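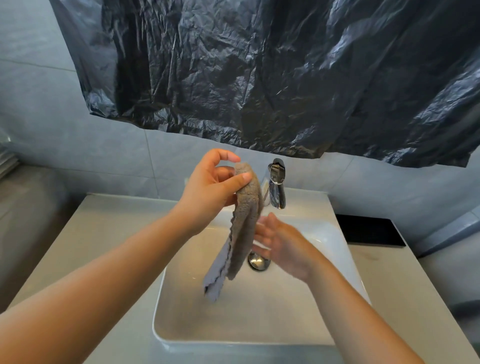
Slide 1. Title: Looking after the Padex washroom cell. Maintenance side only, no learning results today. Questions at the end.

Slide 2. The cell is one arm on a short rail facing a vanity: counter, white basin, chrome faucet. The task is wiping. Cakura built the rail, Jolance supplied the wrist. Mention that the wrist is the older type with the external seal.

Slide 3. Cleaning by hand comes before any calibration. Cloth, no spray. Basin first, then the rim, then the countertop and its front edge. Lint on the drain stopper shows up in the depth map as a bump, so check the chrome last under the side lamp. 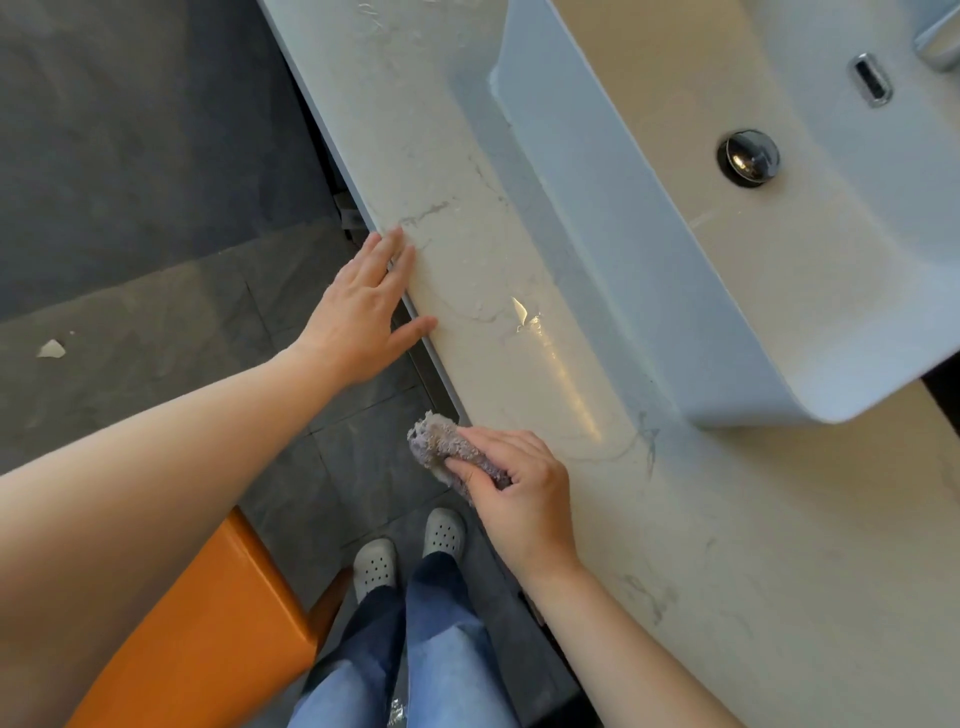

The front edge gets its own pass. The arm uses it as a contact reference, and residue there shifts the zero. Our limit is 14 newtons on the touch-off – above that, wipe again and repeat before changing any offset.

Slide 4. Service intervals.
Wrist seal: inspect at 2000 cycles, replace if the lip is scored.
Rail: wipe and grease at the same stop.
Force sensor: re-zero with the gripper open, arm parked, 9 minutes after power-on.
Cloth pads: change when the pile mats down. No fixed count.

Slide 5. Fault at the Tejada site in September. Arm stopped short of the basin on every approach. Sensor was blamed and swapped, same fault. Cause was a loose connector at the rail end. Show the log trace, point out the step before the stop.

Slide 6. Spares list. Leave it up during questions.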